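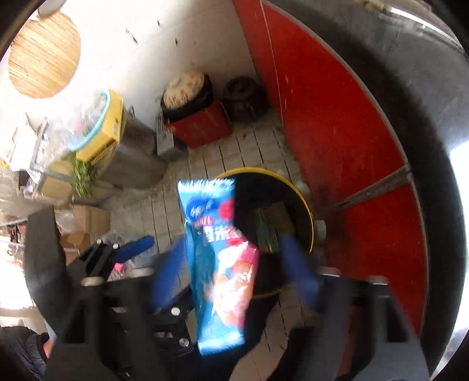

Why do the snacks need a report of their own, the Nellance office asked when we sent the outline, when it is only a small part of the grant? We understand the question. The answer is that the small packages take most of our sorting time, and the last period showed this more clearly than we expected when we wrote the application.

Progress report to the Nellance fund
Project: Puvska sorting room, dry food and snacks
Prepared by the Lutum office, Sep 29, 2019

1. What was planned for this period

In the application we promised to do two things before the end of September. The first was to stop keeping mixed food in open piles and to give every kind of package its own container. The second was to write a label guide in plain language, so that a person who cannot read the language on a wrapper can still put it in the right place. The grant for this part is 3,000 dollars.

2. What was done

The containers are bought and in use. We chose round bins for the long and light packages, such as rice snacks and puffed corn, because in a deep square box these go to the bottom and are pressed by the others. Heavy goods – cans, jars, bags of flour – stay on the shelves and were not changed.

We sort now in five groups: rice and grain snacks, biscuits, sweets, dried fruit and nuts, and instant food. Before, we had only "sweet" and "salty". This was easy to remember but it gave problems. Many rice snacks are both sweet and salty, and the same product was often found in two places on the same evening.

The label guide exists as a first version of 31 entries. Each entry gives one word or character as it is printed on the wrapper, its meaning, and the group where the package goes. A large part of our donated snacks comes with Chinese text only, so we began there. The character 米 (rice) is the first entry, and it is also the one which people learn fastest. After it come wheat, peanut, milk, egg and shrimp. We printed the entries in large type, as the wrappers often use decorated letters and the small print is difficult to compare.

3. What is delayed

The allergen part of the guide is not finished. For this we do not want to rely on our own reading. The translation bureau Mosquera has agreed to check all the entries, but the work is waiting for a second reader on their side. Until we receive the checked text, packages with no English ingredient list are kept apart and are not given to families with children. This means that the group for rice and grain snacks fills up faster than it is emptied. We are not satisfied with this, but we consider it the correct order of work.

We also planned a shelf for packages close to their date. The shelf is ordered and it has not come. The supplier has changed the delivery 2 times.

4. Difficulties

Shiny wrappers are hard to read under strong light. The print disappears in the reflection and one must turn the package several times to find the date. On long packages the date can be stamped near the crimped seal, where the material is folded, and there it is easily missed. We tried to move the sorting away from the brightest part of the room – it helped somewhat, but then the corners were too dark for reading small text. A lamp with softer light would be useful, and we ask below for permission to buy one.

A second difficulty is damaged packages. A snack can look good from the front while the seal at the end is open. Our rule is now that both seals are pressed lightly with the fingers before the package goes in its bin. The rule is written on the first page of the guide.

5. Use of the money

The bins and the printing are paid. The shelf is reserved in the budget but not paid, and the same is true for the checking by Mosquera. No money was used for travel or for food. The receipts are attached separately, in the order of purchase.

6. Requests to the fund

We ask to move what remains from the printing line to the equipment line, for the lamp. The total of the grant does not change.

We ask also to deliver the allergen part of the guide with the next report, together with the corrected version of the first entries. If the fund wishes to receive the present version already now, we can send it, with the remark that it is not yet checked by a second reader.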